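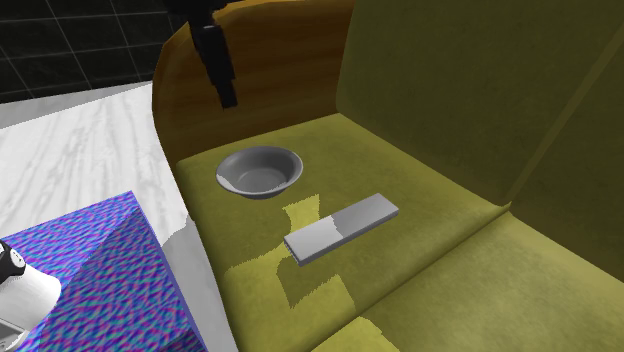 Home Notebook Recipes Materials Shed bookings Contact

Dye shed notebook, November

Started 7.40 am, already warm. Iron pot still had the dregs in it from last time, whoever that was (me, probably). Scrubbed it out, rinsed with tank water, rinsed again.

Aim for this round: get the green off weld + indigo repeatable. Last three lots all came out different and I can't sell Fairweather a colour I can't do twice. Their order is cushion weight wool, woven already, so we're piece dyeing and there's no blending the skeins afterwards to hide sins.

Water first. Tank is low and has gone a bit tannic from the leaves in the gutter, you can smell it. Bore water is hard. Did the weld with both last month and the bore water gave the brighter yellow by a long way, chalk in it I suppose. Weld likes that. But the bore also has iron and it comes and goes, worse after the pump's been idle. Ran the bore tap for a good while before filling, tested with a strip, clear. So: bore water for weld, tank for scour and for mordant. Write this on the WALL.

Scour. 1000 g wool cloth, cut in two so I can compare. Piece A and piece B, 500 g each, notched the corners so they can be told apart when wet. Neutral soap, hot not simmering, left an hour and let go cold in the pot. Second water still had a bit of grease on it so did them again. Špela reckons most of my patchiness is bad scouring and not bad mordanting at all. She may be right. The cloth from Hereck has a finish on it, the spec sheet says it doesn't. It beads. Drop water on it out of the bag and it just sits there.

After second scour: wets out straight away, no beading anywhere. Checked both ends and the selvedges.

Mordant. Alum, cream of tartar at half the alum. A and B in together. Brought up slow, took most of an hour to get there, held an hour. Should have had the big pot, it's on loan to Leandro and he's still got it full of bark. In the middle pot the cloth folds on itself and you have to keep at it with the paddles. Kept at it. Arms know about it.

Left in the mordant to cool. Lunch.

1.15 pm. Weld. Using the dried tops from Kestton, not our own, ours went to seed when I was away. Chopped, soaked overnight in a bucket with a lid (possum, last time). Strained twice through the old curtain. Dye liquor looked thin but it always does. Pinch of chalk in the pot even though it's bore water. Went in at blood heat, brought it up to just steaming and no higher. If it boils it goes khaki, and you don't get it back.

A in first, on its own. Stirred the whole time for the first bit then every few minutes.
B in fresh liquor, same weight of weld, same everything, but this time put in dry-ish (spun out) to see if it matters.

It matters. A came out even, clean lemon. B has lighter fingers running across it wherever it was folded when it hit the water. Not terrible. You'd get away with it on a scarf, but on a flat seat cushion you'd look at it every day. Put B back in with the rest of A's liquor for another forty minutes and it evened up some, not all the way.

So: ALWAYS wet out fully before the weld. I've written that in this book before, I just looked, it's in there twice.

Rinse, tank water, no wringing. Hung in the shade by the side fence. Magpie took an interest.

3 pm. Vat. Fructose vat, the one started at the end of last month. Was sluggish yesterday, blue-ish liquid instead of that yellowy brown you want. Fed it, warmed it in the trough with hot water round the bucket, left the lid on. Today the flower's back and the surface has a coppery skin. pH paper says fine. Nose says fine.

Leandro came by at this point to return the sieve (not the pot) and we had the argument again about yellow first or blue first. He does blue first, every time, says you can judge the depth of the blue on white cloth and you can't on yellow. I do yellow first because the mordant doesn't like the vat and the vat doesn't like me rushing. Lime in the vat shifts the weld though, he's got me there. It goes brassy and then comes back a bit once it's rinsed in vinegar water, and how much it comes back depends on, what. Don't know. Want to try his way on the next 800 g and then we'll both shut up.

Dips:

A, dip one. Slid in along the side, no splash, kept under. Out slow, squeezed just below the surface. Came up acid green then went darker as the air got at it. Hung it wide open with pegs along the whole edge, no doubling over the line. Aired till it stopped moving.
A, dip two, shorter. Gone to a proper olive. Stopped there. Tempting to do a third and it would've been too blue, I've got that sample pinned on the first page to remind me.

B, dip one, same. The light fingers from the weld are still there, now a brighter green on green. They don't cover up. If anything the blue makes them easier to see.
B, dip two. Same again, darker overall, patches still there.

Vinegar rinse for both. Soft soap wash, then rinsed till clear. A bit of blue crocking off A on the white rag, very slight, B none. Would have expected the reverse. Check again when dry.

Colour notes when damp (useless I know, but for the record): A sits between the Gusitz sample card 'moss' and 'bay leaf', nearer bay leaf. B yellower.

Cost side, since Fairweather will ask. Weld is the dear part now. Indigo hardly shifts the total, the gas does more than the indigo. Total for materials this year so far is 2348 dollars by the receipts in the tin, and that's without the big scour we did for Kestton, they paid for their own soap. Need to put my hours down properly. Haven't.

Light test. Cut strips off both pieces, half of each under card, the rest facing north in the kitchen window with the dates on the back. Old weld strips from winter have gone noticably dull on the exposed half, the indigo underneath has held so the whole thing drifts toward blue. For upholstery that's a real question. Customer by a west window is going to have a different coloured chair in a few years and someone should tell them that before they choose it. I'll put it in the quote. Madder strips alongside have hardly budged.

Rub test to do when they're properly dry. Špela has the gadget with the little arm and counter at her place, otherwise it's me with a hanky.

4.50 pm. Both pieces on the line still damp at the bottom edge. Turned them. Put a bit of old sheet over the top because of the galah situation.

Things that went wrong and weren't the dye:
- gas bottle ran out halfway up on the mordant, lost maybe ten minutes swapping it. Don't think it mattered.
- thermometer reads high, checked it in boiling water. All my old "just steaming" numbers are wrong by the same amount so they're all still comparable, but don't give them to anyone.
- dropped the lid in the vat. Fished it out with the tongs. Some air in there now, give it a rest overnight.

To do
Get the pot back off Leandro!!
Ring Hereck re the finish, ask what's on it, ask for loomstate if they've got it
Blue-first trial, tank water for the vat, 800 g
Wet out overnight in a bucket, with a brick on it
Weld seed, ours, save some this time and label the jar
Gutter
Rub test, bring the A strip and the B strip, and the white rag
Ask Špela whether a dash of washing soda in the weld instead of chalk is worth a go, she's done it with silk and swears by it but silk is silk

Later, 8 pm. Had a look at them dry under the kitchen globe. A is lovely. Wouldn't change it. B is fine from the doorway and blotchy up close, keep it for the shed stool or cut it up for samples. Slight crocking on A has gone after the second wash. Spent weld on the compost, liquor kept in the blue drum for lace or whatever comes in, will be off by the weekend in this heat.

Shed's locked, key is where it normaly is.

Recent entries
Madder on bore water, second go
Fructose vat: feeding it and leaving it alone
Gum bark, long soak
Scouring the Kestton fleece
What happened to the walnut

We use cookies to keep you logged in to the notebook. Accept Settings
Get new entries by email. Sign up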